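Apuntes de la asignatura Conservación preventiva y montaje, bloque 4. Versión revisada el 6 de noviembre de 2019. Sustituye a la hoja repartida en octubre.

# Marcos de sobremesa con vidrio: apoyo, fondo y superficie

## 1. Objeto del tema

Se estudia el marco de madera de formato pequeño, con vidrio transparente, destinado a apoyarse sobre una mesa o una repisa. Quedan fuera los marcos colgados (bloque 3) y las vitrinas. El marco de sobremesa plantea tres problemas propios: la inclinación, la transmisión del peso al plano de apoyo y la lectura de lo que queda detrás del vidrio cuando no hay trasera opaca.

Terminología que se usará en el resto de los apuntes:

- **Perfil**: cada uno de los listones que forman el marco.
- **Rebaje**: escalón interior del perfil donde asienta el vidrio.
- **Trasera**: panel que cierra el conjunto por detrás.
- **Caballete**: pieza posterior, fija o abatible, que mantiene el marco inclinado.
- **Ángulo de reposo**: inclinación del marco respecto a la vertical, medida en el canto lateral.

## 2. Apoyo posterior de cartón

El cartón es el material habitual del caballete en los marcos económicos. Trabaja a compresión en la dirección de su plano y falla por pandeo o por la línea de plegado. La humedad ambiental reduce su rigidez, de modo que el ángulo de reposo puede aumentar con el tiempo sin que nadie toque el marco.

En el ejercicio de clase el marco se coloca sobre un mantel de bloques de color. Las líneas negras gruesas sirven de referencia: vistas a través del vidrio, permiten juzgar la alineación sin instrumentos. La cinta blanca en el canto izquierdo no forma parte del apoyo y no debe contarse como elemento resistente. 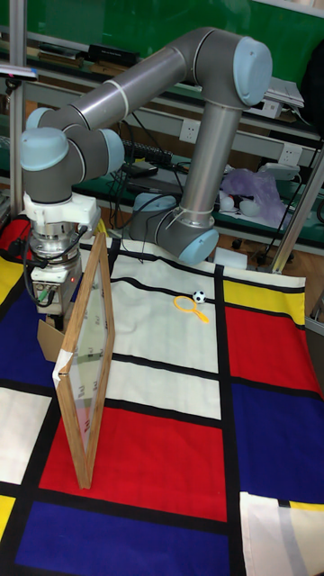
## 3. Vidrio sin trasera opaca

Cuando el fondo queda a la vista, el vidrio se comporta como una ventana y el plano de apoyo entra en la composición. Consecuencias prácticas:

1. Un fondo de colores saturados domina sobre cualquier marca tenue del vidrio. Las marcas impresas en gris se leen mejor sobre blanco que sobre rojo o azul.
2. El reflejo depende de la inclinación. Al variar el ángulo de reposo, el reflejo de una luminaria cenital se desplaza a lo largo del vidrio.
3. Visto casi de canto, el marco deja de leerse como rectángulo y su superficie útil se reduce a una franja estrecha.

El tercer punto condiciona la posición del marco en una mesa con varios lados de acceso. Se recomienda fijar primero el punto de vista principal y orientar después el perfil inferior en perpendicular a ese eje.

Para el cálculo del peso se toma la densidad nominal del vidrio, 2,5 g/cm³. El conjunto de prácticas de Vallbridge (ref. 205) tiene una masa total de 349 g, incluidos perfiles y caballete. El inventario general consta de 1.785 piezas; se ruega citar siempre la referencia completa en la ficha.

## 4. Objetos próximos

Los objetos menudos que acompañan al marco se clasifican por su movilidad. Una pelota de fútbol pequeña puede rodar ante cualquier inclinación del tablero - y una arruga del mantel no es un tope fiable. Una lupa de juguete con mango corto tiene dos zonas de contacto y se desplaza menos. En la disposición de trabajo ambas van sobre el bloque blanco, a la derecha del marco.

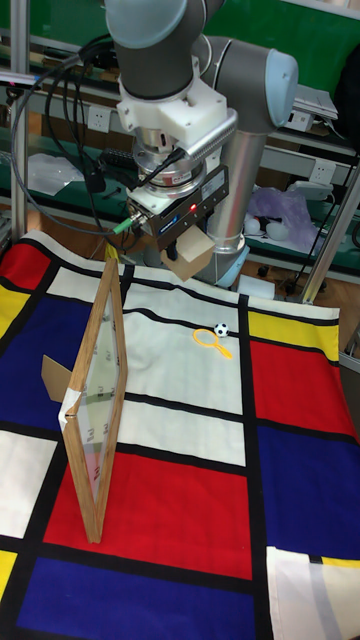

La separación mínima entre el marco y un objeto que pueda rodar se fija en una vez la altura del marco, medida desde el perfil inferior. El criterio procede del manual interno de Sornov y es conservador: supone que el marco vuelca entero hacia delante, sin deslizar. Si el tablero está nivelado y el mantel tiene rozamiento suficiente, la hoja de Huaranga admite la mitad. En esta asignatura se aplica el criterio de Sornov salvo indicación contraria en el enunciado.

El textil interviene también en la estabilidad. Un mantel sin tensar permite que el pie del caballete arrastre la tela y se abra.

## 5. Ficha de entrega

Cada grupo presenta una ficha por marco con estos campos:

- Referencia del marco y material de los perfiles.
- Estado del vidrio: marcas, reflejos, roturas.
- Tipo de caballete y estado de la línea de plegado, si la tiene.
- Ángulo de reposo, con dos lecturas separadas por una hora.
- Color del plano de apoyo bajo el perfil inferior y detrás del vidrio.
- Objetos próximos y distancia a cada uno.

Las fichas sin la segunda lectura del ángulo se devuelven. Los grupos que usen el material de Plurkville deben anotar además el tipo de cinta, en caso de que el marco la lleve, y su posición en el perfil.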